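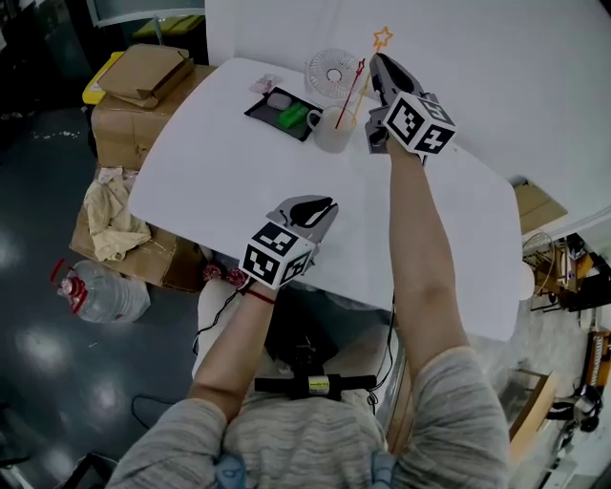
# Marker cube pose jumps when the right gripper goes near glass, anyone else?

**flurina_f**

Hi all, Flurina Frei here, second month on the Firnora recordings. I'm replaying our two-gripper tidy-up demos and the right-hand track goes funny whenever I reach towards the clear mug at the back of the table. The cube pose flips over for a few readings, then comes back as if nothing had happened. The left one, which I hold lower and nearer to me, is smooth the whole way through.

I'm running the Zaluteo tracker with stock settings, and my smoothing window is 10 samples. Making it bigger hides the flips but then the fingers lag behind and the replay misses the mug handle, so that's no use to me!

**kettle_and_pid**

Bet it's the glass. You've got fingers right beside a transparent thing on a white table with a white wall behind. I had no end of bother with that in May.

**jarmo_l**

I don't agree, sorry. The tracker doesn't care what the fingers are next to, it only looks at the cube, and the cube is back by the handle. Reaching out that far makes the squares smaller in view and you're probably getting one face nearly square-on. That's the classic two-answer problem: both poses fit the corners almost equally well and the solver picks whichever it fancies.

Flurina, could you print the reprojection error for both candidates?

**kettle_and_pid**

Fair point on the cube, Jarmo, but she said it happens near the mug. Why not near the sponge then? The tray's at the back as well.

**flurina_f**

Hmm, I did go and check the sponge reaches (good shout). It flips there too, just less often. I come at the tray with my wrist turned, so you can see two faces of the cube. For the mug I go in straighter.

Errors for the bad stretch: the two candidates are so close that I wouldn't want to choose between them by eye. On the left gripper they're miles apart.

**jarmo_l**

There you go. Two things I'd try:

- Solve all visible faces as one rigid body. Stock Zaluteo solves each face on its own and averages, which is daft, and I've told them so.
- Keep the candidate closest to the last good pose, and drop the reading if it's rotated more than 8 degrees from that.

**moss_on_rails**

Careful with that second one. If the last "good" pose was already the wrong one you'll lock onto it and throw away everything correct after it. We did precisely that at Söderlund and binned 50 episodes before anybody looked at the plots. Use the gyro as a check if your grippers have one.

**jarmo_l**

Yes, all right, put a reset on it. I still think it's fine for short takes.

**flurina_f**

No gyro on mine, sadly. I've done the rigid body bit this evening and re-run 300 episodes. The flips on the mug reach have gone in all but 8, and those I can mark by hand. I left the rotation gate off for now, sorry Jarmo!

Next question is why my planner wants to go *through* the desk fan on its way to the mug, but I'll start a new thread for that.

**kettle_and_pid**

Please do, I've got opinions about collision meshes.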